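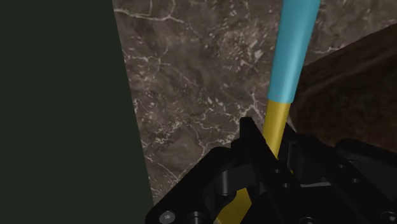
3 min read

FOR IMMEDIATE RELEASE – 9/3/20

Pomare Opens a Repair-by-Mail Service for Hand-Cranked Coffee Grinders

Pendthorpe – Hi, I'm Apinya Nakpan, and I run Pomare, a small coffee grinder repair shop on the second floor above a shoe store. Our press releases usually get written by Toàn Quách, my business partner, who is very good at sounding like a company. He's buried in burrs and springs this week, so you get me instead!

We're opening our repair bench to people outside Pendthorpe. Until now you had to carry your grinder up our stairs, and if you've climbed those stairs with a cast-iron wall mill under your arm, you have my sympathy. Starting today you can mail it to us from anywhere in the lower 48 states. We'll look it over, send you a quote, fix it if you say yes, and mail it back.

We've been testing this since June with a group of customers who moved away and kept calling us anyway (one of them has called every month for years, and I now know a lot about her tomatoes). We wanted to find out whether a sixty-year-old box mill could survive two trips through the mail. The first couple of boxes came to us packed in nothing but crumpled newspaper, and a drawer front got cracked on the way. Toàn glued it, and the owner was very sweet about it, but we went straight out and designed a proper mailer.

So that's the other piece of news. The mailer is called the Baltis, and it's a double-walled carton with a molded paper cradle inside. We make it in 2 sizes. The small one is for knee mills and the tall skinny travel grinders, and the large one is for box mills and wall mills with the glass or ceramic hopper taken off. Please do take the hopper off. Wrap it in a towel, put it in by itself on the far side of the divider, and write "hopper" on the towel with a piece of tape so it doesn't get unrolled over a concrete floor. We'll send your towel back washed.

What it costs

A look-over and a quote is $7, and we take that off the bill if you go ahead with the repair. Most jobs are a cleaning, a new bearing or bushing, and resetting the burrs so they run even. If the burrs are worn out we'll try to match them from our parts shelves, where we have 817 salvaged burr sets sorted by maker and diameter. Sorting them took up most of our spring, and I still find little bits of masking tape in my hair. If we don't have a match, we can recut some of the older steel ones. Ceramic we can't recut, so there it's a match or nothing, and I'd rather tell you that now than after you've paid postage.

Return shipping is extra and depends on where you live. The first 200 customers get the Baltis mailer free, with the label already on it. After that it's a small deposit, which you get back if you'd like us to keep the box and use it again.

What we can and can't fix

We work on anything with a crank. That means box mills, lap mills, wall mills, the big two-wheel counter grinders (call first, please – those don't go in a mailer) and modern hand grinders. We don't do electric ones. I know, I know, people ask every day. Toàn can fix them, and he has fixed mine twice, but we don't have the room or the right insurance, and he likes to go home for dinner.

We also won't refinish wood unless you really want us to. A lot of these have been in a family for a long time, and the worn spot on top where somebody's hand always went is the part I like best. We'll clean off the old coffee oil with a barely damp cloth and leave the rest alone. If there's rust on the outside, we'll ask you before we touch it.

"People tend to think the burrs are shot when the center shaft is just loose," says Toàn, who I made stop working long enough to give me a quote. "You get dust and boulders in the same cup, and it tastes awful. Then we tighten it up and they call to say their coffee tastes different. I love that call."

A word about the wait

Right now we expect to have grinders back out the door within two weeks of saying yes to a quote. That might stretch as we get closer to the holidays, when everyone remembers the mill in Grandma's attic at the same time. If you want one fixed up as a present, send it early! We can hold a finished grinder on the shelf and ship it whenever you tell us to, and there's no charge for that.

For local folks, not much changes. The shop is still open for drop-off, one household at a time up the stairs with masks on, and there's a bell and a bench at the bottom if you'd like us to come down to you. The free tune-up mornings are on hold for now. I miss those a lot – the bagels, the arguing over grind size, all of it – and we'll bring them back when we can fit a crowd in the room again.

How to book

Repairs are booked through Zelteo, the scheduling page we've been using for drop-offs, and you'll find Pomare listed there under Pendthorpe. Pick "mail-in," choose your mailer size, and add a couple of notes about what's wrong. "It squeaks" is fine. "It makes the noise my uncle makes getting out of a chair" is also fine, and was a bushing. If you don't use the internet much, leave a message on the shop phone and one of us will call you back in the afternoon, once the compressor is off and we can hear you.

Press folks who'd like to talk, or to send in a grinder of their own, can reach me at the shop by phone or through the same booking page. Ask for Apinya. If Toàn picks up, he'll tell you he's not the one who does press, and then he'll probably talk to you for half an hour about thread pitch.

###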